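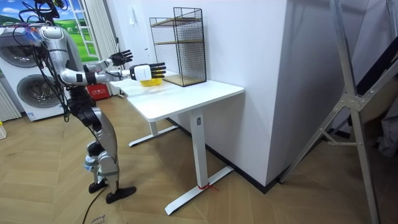
*A humanoid robot at a white standing desk, hands open above a small yellow basket.*

**Okbridge Youth Football: progress report, Jun 19, 2024**

Dear friends at the Sithole Fund,

We're so glad to be writing with good news from a busy spring! Your $2,000 went toward helmets and shoulder pads, and 341 players are now signed up across Okbridge and Rumwood, the most we've ever had (the Rumwood parents have been wonderful about carpooling).

Our older team dropped two close games to Arnorham, the second one in pouring rain, and they kept their heads up the whole way home. The new goalposts are still on order, and we'll write again once they're in the ground.

With warm thanks,
Okbridge Youth Football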